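Nurunix
About us

Nurunix repairs, upgrades and retires computer servers for organizations that run their own equipment. We work on rack and pedestal machines, mostly two to nine years old, and on the parts inside them: power supplies, fans, memory, drive bays, backplanes, controller cards and cabling. We do not sell new servers and we do not host anything.

The company was started by Nadja Ortner, who is still the managing director and still signs off on the bench procedures. It has two sites. Tamau is the main workshop and office. Jondmont is a storage and dispatch building with a smaller bench for intake checks.

What we do

Bench repair. A machine arrives, is logged under its chassis serial number, and is opened on a grounded bench. The technician records the configuration as received before any part is moved. This includes the slot position of every memory module, the order of the drives and the routing of internal cables. Faults are then isolated by substitution with parts known to be good. If the fault is on the mainboard, we quote for a replacement board. We do not carry out component-level soldering on mainboards. We do replace fan bearings and coin cells.

Upgrades. Most upgrade work is memory, storage or a change of controller. We check the requested parts against the manufacturer's compatibility list for the exact board revision, and we will refuse a combination that is not on the list unless the customer confirms it in writing. Firmware is brought to the level the customer specifies. If no level is specified, we leave it alone and note the installed version on the worksheet.

Decommissioning. Drives are removed, listed by serial number and either wiped, physically destroyed or returned, as the order states. The chassis is then cleaned, tested and graded. Parts that pass go into our own stock. Parts that fail are sorted by material and passed to a licensed recycler.

Spares. We hold 554 part numbers at Jondmont. A list is available to account holders. Stock is updated at the end of each working day, so a part shown as available in the morning may already be allocated by the afternoon.

How the benches are set up

The Tamau workshop is laid out so that an open chassis stays at one bench from intake to final test. Earlier, machines were moved between a strip-down area, a repair area and a test area, and the moves caused most of our handling damage: bent cover rails, loosened risers, connectors pulled partway out. Keeping the machine in one place removed nearly all of it. The cost is that every bench needs a full set of tools, a network port, a monitor and two separately fused power outlets.

Covers come off and are stored upright in a slotted rack with the bench number marked on the slot. Screws go into a divided tray in the order they are removed. Fasteners from the cover, the drive bays, the risers and the power supply cage are kept apart, as lengths differ by very little and an overlong screw in a drive bay can reach the board of the drive. 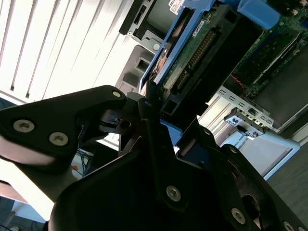
Cables are the next most frequent source of trouble. Internal power and data leads are often routed through clips that have gone brittle after several years of warm air. We replace the clips whenever a lead has to be lifted. Labels on brackets and bays are left in place, even when they are worn, and are copied onto the worksheet. A label that can no longer be read is recorded as unreadable. We do not guess at part numbers.

Dust is removed with filtered, regulated air and a soft antistatic brush. Fans are held still during cleaning. We do not use solvent sprays inside an assembled chassis.

Testing

Each repaired or upgraded machine runs a load test before release. The standard cycle covers memory, processors, storage and network interfaces, with inlet and outlet temperatures logged throughout. A machine with redundant power supplies is run on each supply alone and then on both. Any correctable memory error during the cycle is treated as a failure, and the cycle is restarted from the beginning after the module has been replaced.

The test log is delivered with the machine as a plain text file. We keep our own copy for 330 days, after which it is deleted unless the service contract says otherwise.

The Moser sheet

Customers sometimes ask about the document we call the Moser sheet. It is our internal worksheet, a double-sided form that travels with each chassis. It began as a paper checklist and is now filled in on a tablet, with a printed copy taped to the cover at dispatch. It lists the parts removed, the parts fitted, the serial numbers of both, the firmware versions, the torque setting used on the heat sink screws and the initials of the technician. If you receive a machine from us without one, please call before putting it into service.

Customers

We have 177 active accounts. They include schools, clinics, small manufacturers, accounting offices and several regional archives. Most run fewer than ten servers and have no hardware technician on staff. We also take subcontracted work from IT service firms, in which case the worksheet carries the firm's name and job number.

We accept single machines. There is no minimum order, but there is a minimum bench charge, which is shown in the price list.

Sending us a machine

Request a job number first. Machines that arrive without one are held at Jondmont until we can identify the sender. Remove rack rails, bezels and security keys unless they are part of the fault. Leave the drives in place if you want the array checked, or remove them and number the bays if you do not. Pack the chassis flat, with rigid foam at all corners, on a pallet if it weighs more than one person can safely lift. Do not use shredded paper.

Back up your data before shipping. We handle drives with care, but we do not offer data recovery and cannot accept liability for data on equipment sent for repair.

Visiting

The Tamau workshop can be visited by appointment. Visitors are asked to wear the heel straps provided and to leave drinks at the front desk. Jondmont is not open to visitors, though collections can be arranged with the dispatch desk once the job has been released.

Page last updated 18 Jul 2024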